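Hurkeo aplaza la compra de brazos robóticos y publica los criterios que exigirá a los proveedores

La empresa de preparación de muestras limita su presupuesto de 2022 a dos puestos de prueba y pide costes completos antes de firmar ningún pedido

Tendthorpe, 20 de junio de 2022. Hurkeo, empresa dedicada a la preparación y el reenvasado de muestras para laboratorios, ha decidido no ampliar este año su parque de brazos robóticos de sobremesa. La compañía mantendrá los dos puestos de prueba que ya tiene en su centro de Tendthorpe y deja en suspenso el pedido de 16 unidades que figuraba en el plan de inversiones aprobado el año pasado.

La decisión se tomó tras revisar las ofertas recibidas hasta mayo. Según la dirección de operaciones, ninguna permitía calcular con seguridad cuánto costaría tener un puesto en marcha durante toda su vida útil. Los precios del brazo estaban claros. Los de casi todo lo demás, no tanto.

"Nos han enseñado muchos vídeos y muy pocas hojas de mantenimiento", afirma Chiyo Fukuda, directora de operaciones de Hurkeo. "Un brazo que coge un frasco delante de un comercial no me dice cuántas veces al mes habrá que recalibrarlo, ni quién viene a hacerlo, ni cuánto cobra por el desplazamiento".

Lo que no aparece en el presupuesto

Hurkeo ha comparado el coste previsto de cada puesto con el gasto registrado en sus pruebas internas. La diferencia asciende a 2.663 euros por puesto, una cantidad que no incluye las horas del personal propio. Las partidas que más se desviaron fueron los recambios de las almohadillas de las pinzas, las licencias de software de visión y la adaptación de las mesas.

Esta última merece una explicación. Las ofertas daban por supuesto que los brazos trabajarían sobre el mobiliario existente, pero las superficies blancas y los envases blancos se distinguen mal entre sí con la iluminación habitual de la sala, y las sombras de los propios envases complican la detección. Cambiar la luz, el color de la mesa o los recipientes cuesta dinero - y ninguno de los proveedores lo había presupuestado.

La empresa tampoco da por buenos los plazos de amortización que se manejan en el sector. Los que recibió partían de turnos completos y sin paradas, un supuesto que no se corresponde con el trabajo de un centro que cambia de formato de envase varias veces por jornada.

"No estoy en contra de los robots", señala Fukuda. "Estoy en contra de comprar 16 de golpe porque el descuento caduca a final de trimestre. Si el producto es bueno, seguirá siendo bueno en otoño".

Condiciones para una futura compra

Los proveedores que deseen participar en la próxima ronda deberán presentar la siguiente documentación:

Coste anual desglosado, con recambios, licencias, formación y asistencia técnica.

Resultados obtenidos con los envases de Hurkeo y en sus propias mesas, incluidos los intentos fallidos.

Plazo de entrega garantizado para las pinzas y sus almohadillas.

Un periodo de prueba de seis meses con posibilidad de devolución, sin penalización.

Formato abierto para los datos e imágenes recogidos por las cámaras de los brazos, que quedarán en poder de Hurkeo.

El último punto fue el más discutido en las conversaciones con Koyama y Tummont, las dos firmas que siguen en el proceso. Ambas han aceptado volver a presentar oferta, aunque Hurkeo no ha alcanzado todavía un acuerdo con ninguna de ellas sobre la propiedad de los datos ni sobre las condiciones de devolución.

Qué ocurre con el presupuesto

La partida reservada para los brazos no se traslada a otros proyectos de automatización. Una parte cubrirá la iluminación de la sala de pruebas y la sustitución de mesas; el resto queda retenido hasta que haya cifras que lo justifiquen. La plantilla del centro no se ve afectada por el aplazamiento, y los turnos se mantienen como estaban.

Hurkeo reconoce que esperar también tiene un precio. Los plazos de entrega se han alargado y es posible que las tarifas suban antes de la próxima ronda. La dirección prefiere asumir ese riesgo a repetir la experiencia de la línea de etiquetado, que se compró con prisas y pasó más de un año funcionando a media capacidad mientras se negociaba quién pagaba las modificaciones.

Las pruebas con los dos puestos continuarán con tareas sencillas de recogida y colocación de envases. Hurkeo publicará los resultados cuando termine el periodo de seis meses, sean favorables o no, y los remitirá también a los proveedores participantes. Las consultas sobre el pliego pueden dirigirse por escrito al departamento de compras, en el centro de Tendthorpe, a la atención de Chiyo Fukuda. 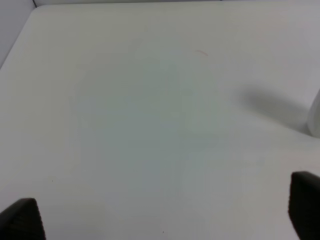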